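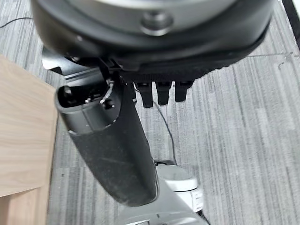

감염병사연구회 답사분과

벨기에 호붐(Hovum) 격리병원 기록관 방문기
2020년 1월 28일

12월에 신청해 둔 호붐 격리병원 기록관 견학을 다녀왔다. 분과에서 3명이 갔고, 안내는 기록관의 룰 판 다머(Roel Van Damme) 씨가 맡아 주었다. 설명은 영어로 들었으며, 네덜란드어 문서의 내용은 판 다머 씨가 읽으면서 옮겨 준 것을 받아 적었다.

기록관은 옛 병원의 세탁동을 고쳐 쓰고 있다. 역에서 버스로 갈아타고 운하 옆 정류장에서 내리면 바로 벽돌 담이 나온다. 입구 간판이 작아서 한 번 지나쳤다가 되돌아왔다. 외투와 가방은 사물함에 넣어야 하고 열람실에는 연필만 들고 들어갈 수 있다.

먼저 본 것은 1832년 콜레라 때의 입원 대장이다. 첫 장에는 이름, 나이, 직업, 살던 골목이 칸을 맞춰 적혀 있는데 뒤로 갈수록 직업란이 비고, 나중에는 이름 대신 골목 이름과 성별만 남은 줄이 많다. 대장을 쓴 사람은 데 스메트(De Smet)라는 서기였다. 필체가 여름 중간에 한 번 바뀌었다가 가을에 돌아온다. 그 사이에 본인도 앓았다는 이야기가 있으나 판 다머 씨는 확인된 기록은 없다고 했다.

다음은 천연두 자료였다. 접종 증명서가 상자 단위로 보관되어 있고, 목록에 오른 것이 2245점이다. 학교에 들어가려면 증명서가 필요했던 시기의 것이 대부분이라 아이들 이름이 많다. 같은 번호가 두 번 쓰인 증명서도 있었는데, 위조인지 단순한 착오인지는 아직 정리되지 않았다고 한다. 접종을 거부한 집안의 탄원서도 따로 묶여 있다. 글을 쓸 줄 모르는 사람이 대필을 맡긴 탓인지 문장이 서로 비슷하다.

점심은 구내에 식당이 없어 길 건너 빵집에서 먹었다.

오후에는 격리 병동 터를 걸었다. 건물은 철거되고 바닥 윤곽만 잔디 사이에 돌로 표시되어 있다. 병상 200개로 지었으나 1918년 가을에는 환자 300명이 들어 복도와 예배당까지 썼다고 한다. 예배당은 남아 있고 안쪽 벽에 당시 간호수녀들의 이름을 새긴 판이 있다. 영국인 의사 스틴들리(Stindley)가 남긴 일지의 사본도 여기서 볼 수 있다. 날씨와 사망자 수, 석탄 재고를 매일 같은 순서로 적었고 개인적인 말은 거의 없다. 11월 중순에 딱 하루, 석탄 항목 뒤에 "잠을 잤음"이라고 적혀 있다.

기록관이 쓰는 목록 프로그램은 힐렉(Hileck)이라는 것으로, 병명을 옛 표기와 현대 표기 양쪽으로 검색할 수 있다. 다만 옛 표기가 통일되어 있지 않아 '열병'으로 묶인 항목에는 장티푸스와 발진티푸스가 섞여 있다. 찾는 자료가 있으면 연도로 먼저 좁히는 편이 빠르다.

사진 촬영은 열람실에서만 되고 플래시는 쓸 수 없다. 복사는 신청서를 내면 우편으로 보내 준다. 우리는 입원 대장 가운데 8월분과 스틴들리 일지 전체를 신청했다. 사본이 도착하면 분과 모임에서 나누어 읽을 예정이니, 네덜란드어나 프랑스어를 읽을 수 있는 회원은 분과로 연락해 주기 바란다.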